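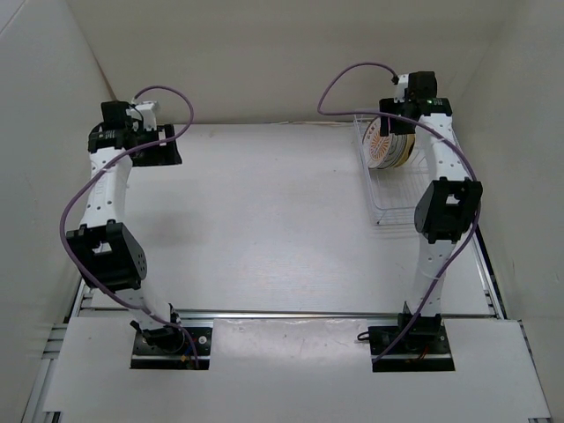 Two robot arms, face to face across a white tabletop.

I finished Pranis at a quarter past one in the morning and then went straight back to the first chapter, in bed, with the lamp tipped toward the wall so I wouldn't wake the dog. I haven't done that with a romance in years!

Some background if you missed my March post. I'd been in a slump. I'd started four books and dropped four books, two of them by authors I normally preorder, and I was beginning to think I was done with historicals for a while. Then my sister handed me Pranis by Hatice Kocabaş with the cover half bent off and told me to skip the blurb. I'm telling you the same thing. The blurb gives away the marriage, and the marriage is so much more fun if you don't see it coming. (I'm going to talk about it from here on, so go away and come back if you care about that kind of thing.)

So. Pranis is an island with one ferry and a salt works, and Ilse has come out there to do the books for the Grerelier family, who have owned the salt works forever and are very close to losing it. She's 29, she's good with numbers, she has a terrible temper that she thinks she hides. She doesn't hide it. Everybody in that house knows by the second dinner. The younger son, Eberhard, has been running things badly since his father's stroke, and he and Ilse fight about the ledgers for 88 pages before either one of them says anything you could call friendly.

And I loved every bit of it! The fights are about something, is the thing. I've read so many enemies-to-lovers books where the two leads are mad at each other over a spilled drink, and I spend the whole first half wanting to sit them down for a talk. Ilse is mad at Eberhard because he's been paying the salt rakers late and writing it down as on time. He's mad at her because she found out in one afternoon. Those are real reasons! You can see how either of them might be hard to live with, and then they have to live together, since the bank in Wultham will only extend the loan to a married man. Yes, it's a marriage of convenience. Yes, I squealed.

The wedding is on page 146 and it takes up a page and a half. He forgets the ring. She's wearing her work boots. Then there's this long walk home along the sea wall where they talk about nothing but whether the east shed needs a new roof, and I swear it's the most romantic thing I've read all year. Kocabaş never stops to point at it. You get two people being careful with each other for the first time, and a lot of shingles.

Heat level, because I always get asked: medium, and late. There are 2 open-door scenes, both in the last third. The second one has some of the best dialogue in the book, so please don't skim it even if you're a skimmer.

A few things I didn't love. The older brother comes back from the mainland with a secret, and the secret is pretty much what you'd guess from his first line. There's a chapter from his point of view that I could have lived without, especially where it falls, right after the storm, when all I wanted was to get back to the kitchen and find out whether Ilse had read the letter. Also the epilogue has a baby in it. I know some of you are done with epilogue babies. It's a short one (the epilogue, I mean, though I guess the baby too).

The mother, though! Mrs. Grerelier gets maybe five real scenes and walks off with all of them. She spends most of the book pretending to be deafer than she is, and when she finally lets Ilse know how much she's overheard I laughed so hard I had to put the book down on the blanket. If there's a prequel about her I'll be first in line.

I listened to a little of the audio, too, while I was repotting the ferns. The narrator does Eberhard a bit growlier than he sounded in my head, but I got used to him fast, and she's wonderful on the arguments. She lets Ilse talk over people.

Five stars from me, or four and a half on a day when I'm still grumpy about the brother. I've already put in a library hold for her earlier one, the one with the clockmaker, and I'm number 76 on the list, so if anybody has a copy they'd lend me I will mail it back with cookies. Leave me a comment, and tell me where you landed on the letter. My sister thinks Ilse should have burned it.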